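Dolon finger comparison, tabletop set

Recordings made while choosing finger pads for the Dolon hand-held gripper. Two pad types were tried on the same tool with the same wide-angle camera. Maintained by Sepehr Sadeghi and Bahman Soltani.

Pads

ridged – orange, triangular, fine serrations, on perforated black finger plates
flat – Tavska sheet, cut by hand, fixed to the same plates

Both types keep the square marker labels on the fingers. Finger width is computed from those labels, so a clip where either one is hidden for long has no width track and is listed in skipped.txt.

Objects

Canvas shoes, a fabric-covered pad with a piped border, a plush toy and small boxes. Objects were put back by hand between takes and the layout drifts over a session. Do not rely on a fixed starting pose.
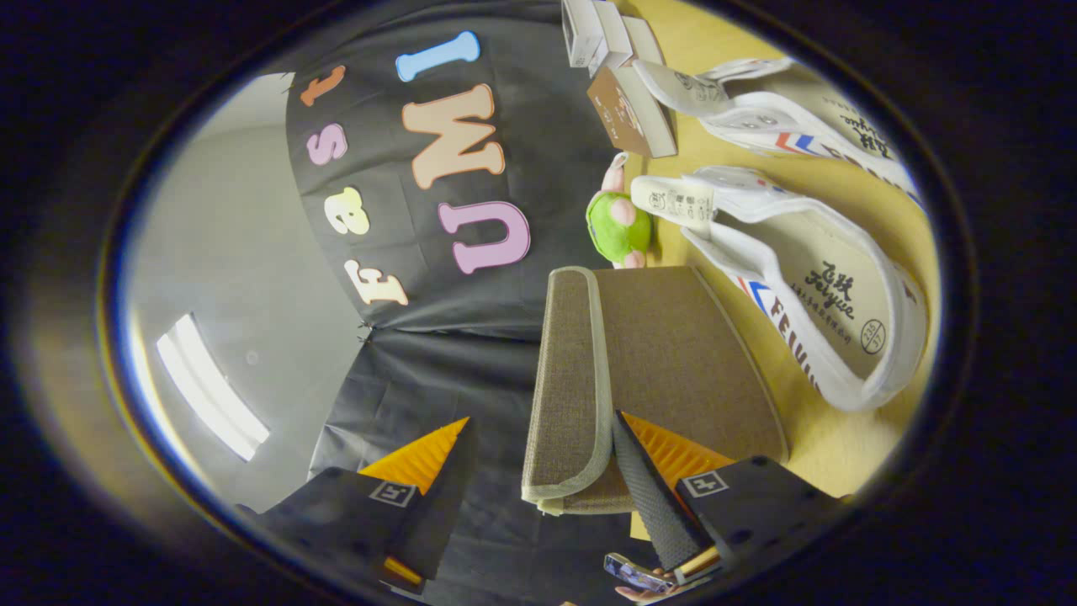 Each pad type has 80 takes, split between 2 operators (Keyvan Sadeghi and Karim Abdel Hamid). A take is one grasp, a lift and a release, and is cut to 15 seconds at most. Takes where the operator regrasped are kept and have regrasp set to 1 in the index.

Files

index.csv – take number, pad, operator, object, regrasp, result
clips/ – video, uncropped, with the dark border left in
width/ – finger width per video frame, in millimeters
skipped.txt – takes without a usable width track

Result is hold, slip or miss, entered by the operator right after the take. Abbas Daneshvar went through the slips again in March and changed five of them to miss. The old values are in the column result_first.

Known problems

The lens distortion is strong near the rim and the clips are not rectified. Use the calibration file in the Jullar repo, and check that you have the one for the wide lens. Flat pads were replaced partway through after one started to peel – the take numbers are in the index notes. We did not measure grip force.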